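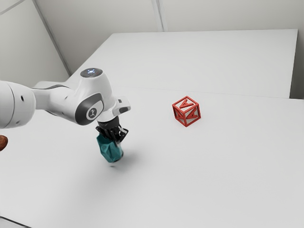
Danko Coaches reports higher first-half bookings and adds Bandach route

DRUVLEY, April - Danko Coaches, the regional bus operator based in Druvley, said on Tuesday that passenger bookings for the first half of its financial year rose 10 percent over the same period last year. The company also confirmed that it will start a new daily service between Druvley and Bandach before the summer season.

Most of the growth came from advance bookings on the longer routes. Weekend services were close to full through much of the winter, and the company ran extra coaches on the busiest departures. Weekday traffic grew more slowly. Airport transfers were flat, which the company put down to fewer early morning flights in the winter schedule.

Revenue rose faster than passenger numbers. Danko raised fares on its express services last fall and left local fares unchanged. Fuel costs were lower than planned in the first three months and higher in the second three. Driver pay went up in January under the current agreement, and the cost of that increase is included in the half-year results.

"The winter was better than we budgeted for," said Nelli Hakala, managing director of Danko Coaches. "People are booking earlier than they used to, and that makes it easier for us to decide where to put the coaches and the drivers. We still have work to do on weekday afternoons, where we run too many empty seats."

New service to Bandach

The Bandach service will leave the Druvley bus station each morning at 7:15 and return in the early evening. It will stop at the hospital, the county fairgrounds and the Bandach ferry terminal. The return departure is timed to meet the last afternoon ferry, and the coach will wait up to 20 minutes if the ferry is late.

Bandach has been without a direct coach from Druvley since the previous operator gave up the route. Passengers now have to change at the county line, where connections are poor on Saturdays and there is no Sunday service at all. Danko ran a trial on holiday weekends last year and decided on a daily timetable after reviewing the bookings.

Tickets for the new route will go on sale next month through the company's website, by phone and at the Druvley ticket office. Children under five travel free on an adult's lap. Folding bicycles can be carried in the luggage hold at no charge. Full-size bicycles must be booked ahead, and space is limited to four on each coach.

Fleet and staff

Danko took delivery of six coaches during the half year and retired five older ones. The new coaches have lap and shoulder belts at every seat, a wheelchair lift at the front door and power outlets. Four of them are assigned to the express routes. The other two will be used for charter work until the Bandach service begins.

The company now employs around 100 drivers, up slightly from a year ago. Hiring remains difficult in the outlying depots, and Danko will continue to pay for license training for new drivers who agree to stay two years. A training course with 10 places starts after the school year ends. Applications are open to anyone 21 or older with a clean driving record.

Work on the Druvley depot is on schedule. The wash bay reopened in February and the new fuel island is in use. Resurfacing of the parking area will begin once the ground is dry enough. Staff parking will move to the lot behind the ticket office while that work is under way.

Outlook

Summer bookings are ahead of last year at the same point, mainly on the coast routes. Group travel has been slower to pick up, and several school trips that normally run in late spring have been moved to the fall. Danko expects full-year revenue to be slightly above its original plan if fuel prices stay near their present level.

"We are not changing the full-year plan on the strength of one good winter," Hakala said. "Summer is when we make our money, and Bandach will cost us something in the first season."

Full-year results will be released in the fall.

About Danko Coaches

Danko Coaches has operated scheduled and charter bus services from Druvley for 40 years. The company is privately owned and runs express, local and airport routes from three depots.

Media inquiries: Press Office, Danko Coaches, Bus Station Building, Druvley. The office is open weekdays until 4:30 p.m.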